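Projects > Manipulation > Cup stacking, gallery

March
Posted by Sofia Aguiar

Quick gallery from the cup work, putting it up before the writeup because people keep asking. Method in short: we train one policy on wrist views only, no overhead camera, no depth. Hélder Neves calls it Nimham and the name stuck. Idea is that the gripper should be able to sort out which cup it has and where the next one is from close up, even when half the view is cup.

Training set is 369 demos, all teleoperated, mostly by Châu Vũ and Vitória Coelho. Then 119 held back for testing. No simulated data in this round. Images go in at 10 per second, more than that bought us nothing and the training runs got silly.

Light blue cups, matte outside and a brighter blue inside. The color difference matters more than we expected. Policy seems to use the inside color to tell which way the mouth is pointing, at least thats what the saliency maps suggest. Chie Kudo is redoing those properly.

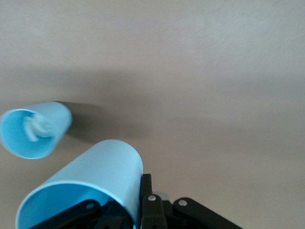

Plain backgrounds turned out harder than clutter. With nothing behind the cups the network has no fixed point to measure its own motion against, and the soft shadows get read as edges. We added random shading to the training images for this, around 900 variants, and the grasp offset came down. Not gone. Still drifts when the held cup fills the lower part of the view.

Open things: tilted cups, cups with something in them (changes where the rim appears to be, the old Vieira baseline just gave up), and motion blur. For blur we tried dropping the worst images from training and that made it worse, so they went back in. Vitória wants to try a shorter history window next.

Weights and the teleop logs go on the group drive once Hélder has cleaned teh folder names. Ask me for the config in the meantime.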